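Re: [mending-list] Hem coming apart on light blue jeans

Hello all,
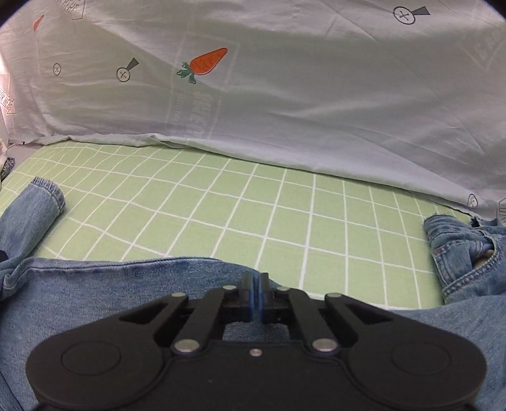

I have the same trouble with my own pair, so I answer from experience and not as a professional. The hem has become puckered and it frays a little. The denim is a medium to light washed blue.

On 20/09/2025 a list member wrote:

> I want to shorten one pair of jeans and repair another.
> Must I cut away the whole frayed hem, or can I keep it?
> Also, which thread do you use? My machine skips
> stitches where the side seam is thick.

I would keep the hem if the fold is still strong. First I lay the leg flat and smooth it by hand, then I press it with steam from the inside. Some puckering always stays, and I like it.

For thread I use Kvaran in size 55. It is a bit stiff, but it holds. With a size 100 needle my machine also skipped at the side seam. Now I turn the wheel by hand for those few stitches and put a folded piece of card behind the foot.

If you want to shorten, please wash the jeans before you measure. I forgot this once with a pair from Vestach and they became too short for me.

One question in return: has anybody tried the iron-on tape from Aloline on denim? I wonder if it survives the washing, or if I should rather sew a strip of cotton inside.

Kind regards from a slow mender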